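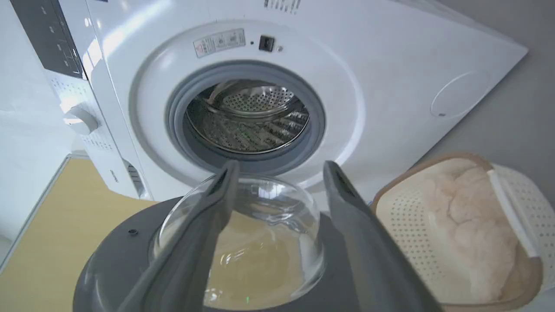
Last modified: April, revised version

3.2 Sorting and washing habits in shared housing

The households of the Jumham estate were chosen because all the flats have the same water meter and the same type of kitchen, so the differences in consumption must come mainly from what people do. We visited 30 households. In each one we spoke with the person who does most of the laundry, and we asked this person to keep a paper diary of every wash during three weeks. In total 129 washes were written down. Two diaries were returned with missing pages and we kept only the complete days.

Figure 1. Door opening and drum of a white front-loading washing machine.

The first result concerns the moment at which people decide to wash. In the earlier work on the Cervantes district, Palacios described this decision as "the full basket rule": the wash starts when there is no more place for dirty clothes. Our diaries support this only in part. In the larger households the full basket was indeed the reason given most often. In the flats with one or two persons, however, the reason was usually a single garment, for example a work shirt or a school sports kit which was needed the next morning. The other clothes were added to the load afterwards, and the participants spoke of them as "company" for the needed piece.

The second result is about temperature. Many participants told us in the interview that they wash cold, but the diary of the same person often showed a warmer programme for towels and bed linen. We do not think that they wanted to mislead us. When people speak about "the laundry" they seem to think of everyday clothes, and linen belongs for them to another category, closer to cleaning the house. A question about temperature should therefore be asked separately for each type of load. This was not done in the Prostier survey, and for this reason we compare our numbers with it only with caution.

The third point was not in our original plan. Several older participants explained that they had learned to wash by hand, and that they still judge a load by its weight in the arms before they put it in the drum. One woman lifted a pile of sheets for us and said immediately that it was too much. The younger participants looked at the drum instead and left a space at the top, of the width of a hand. Uriel Palacios, who transcribed the interviews, marked all such passages, and they are discussed in Section 4 together with the material from Certon.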